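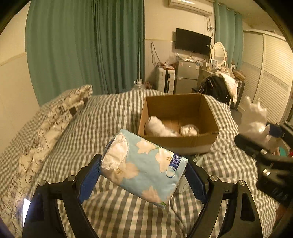

*Tissues or paper towels in a blue wrapper. Paper goods have their own page in the home log.*

# Call for Participants: The Steston Home Storage Study

The Langlois Center is looking for households in Steston and the Dratov valley to take part in a study of how people store everyday things at home. We want to know what gets kept, where it goes, how often it moves, and when it finally leaves the house.

The study is called Zotonance. It begins in March 2026 and each household stays in it for 11 weeks. You do not need a large home or a tidy one. Renters, owners, people in shared housing and people living with relatives are all welcome.

## What we are studying

Most research on household goods looks at shopping. Much less has been written on the time between buying a thing and throwing it out, when it sits in a drawer, under a bed or in a box on the way to another room. We are interested in that middle period. An earlier round covered apartments only, and many people told us that their storage habits changed when they moved or had a child. The new round includes houses and asks more questions on those changes.

We are not rating anyone's housekeeping. We will not offer advice on what to keep, and we ask participants not to clear out before the first visit.

## What you would do

- Attend a short orientation at the Center or by phone.
- Choose one bedroom, closet or other storage area to follow for the full period.
- Fill in a home log once a week. Most people should need less than half an hour.
- Have one researcher visit at the start and again at the end. Visits are set at a time that suits you, evenings included.
- Answer a closing interview, in person or by phone.

The log is a paper booklet. A printable copy is available if you prefer larger type. It asks for items added, items moved and items removed. You can write "small items, mixed" for a box or drawer you have not sorted -- we would much prefer that to a blank page.

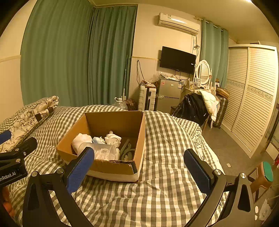 *An open box on a bed. A box like this can go in the log as one entry.*

## Who can take part

You can apply if you:

- are 23 or older
- live in Steston or any town on the Dratov bus line
- expect to stay at the same address until the end of June
- can read and write in English, or have someone at home who can help with the log

Everyone over 18 who shares the storage area must agree to take part. If a child uses it, a parent or guardian signs for the child, and we will also ask the child if they mind. People who work for the Center, or who live with someone who does, cannot apply.

We especially need households with more than one generation at home and people who have moved in the past year. Both groups were hard to find last time.

## Payment

Each household receives a grocery card after the first visit and a second, larger one after the closing interview. If you leave early you keep whatever you have already received. Bus fare to the orientation is paid back on the day, so please keep your ticket. We cannot pay for parking.

## Privacy

Logs are stored under a household number. Your name and address are kept in a separate file and deleted when the study closes. Medicine, letters, bank papers and anything else you consider private can be left out of the log without explanation. Researchers look only at the area you have chosen and do not open containers themselves.

You may withdraw at any point. If you do, tell us if we may use the pages you have completed, and we will follow your answer.

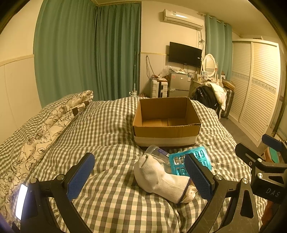 **Home and Daily Life Team | Langlois Center, Steston**

## How to apply

Pick up an application at our front desk, or call the Center and ask for one by mail. The form has 3 pages. The last page asks you to describe the area you would follow. A few lines are enough, and a rough sketch is fine.

Return the form by the end of January. Late forms go on a waiting list, which we use if a household drops out before orientation. We will reply to everyone in February, including people we cannot place.

Clothing is a large part of what people store, so the form has a separate question on socks, coats and out-of-season items. Answer it even if you plan to follow a kitchen or hall closet.

Questions about access, language help or visit times can be raised at the front desk or by phone. The phone line is staffed on weekday afternoons and until 7 p.m. on Monday. If you leave a message, please say which town you live in -- visits are arranged by area.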